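Before Your Iron Bed or Table Leaves Us: The Truneldale Showroom Inspection Checklist

Every piece that goes out of our Truneldale showroom gets walked through this list, usually by Clotilde Perrin or Oduor Waweru, and a copy rides along in the envelope taped to your packing slip. So many customers have asked what the check marks mean that we decided to put the whole thing up here, with our comments (we do like to talk about this stuff!).

1. Welds and joints
[ ] Every weld ground smooth, no pinholes
[ ] Side rails seat fully in the headboard brackets
[ ] No rocking on a level floor
Comment: Oduor runs a bare hand along every joint, and then he does it again with a cotton rag, which will snag on a burr that a fingertip misses. If it snags, back it goes to Ezequiel Rosales in the shop, and we'll call you about the delay.

2. Finish
[ ] Color matches the sample chip on the order
[ ] No thin spots on the underside or inside the scrolls
[ ] Wax coat buffed, no tacky areas
Comment: Our hand-rubbed Urnlow finish varies a little from one piece to the next, and that is how it's meant to look. We have 3 shades of it now, so please do check the chip against your order. Bare metal showing is another matter, and we won't ship it.
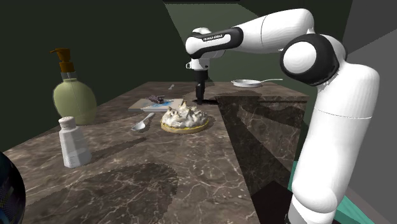 3. Hardware and feet
[ ] Bolt bag complete, spare washers included
[ ] Glides on all feet
[ ] Hex key in the envelope
Comment: Glides get lost more than anything else we sell -- we keep a drawer of 473 behind the front desk, and you're welcome to come by for replacements at no charge. Please don't drag a Liao dining base across hardwood without them, even just a few inches.

4. Stability and weight
[ ] Étagères and tall shelves have the wall strap packed
[ ] Shelf load tag attached
[ ] Table top clips tight
Comment: The Prullico shelf is tagged at 50 pounds per shelf, spread evenly. If you have little ones or a big friendly dog, use the wall strap. Reece Cropper will gladly talk you through finding a stud over the phone, and he has the patience for it.

5. Packing
[ ] Corners wrapped, foam between any two metal parts
[ ] Glass crated separately
[ ] Order number on two sides of the carton
Comment: If a carton reaches you crushed, take a few pictures before you open it and write "damaged" on the driver's receipt. Then call us and ask for Jamshid Ansari, who handles freight claims and can usually get a replacement part moving by the next morning.

Signed off by: ____________ Order no.: ____________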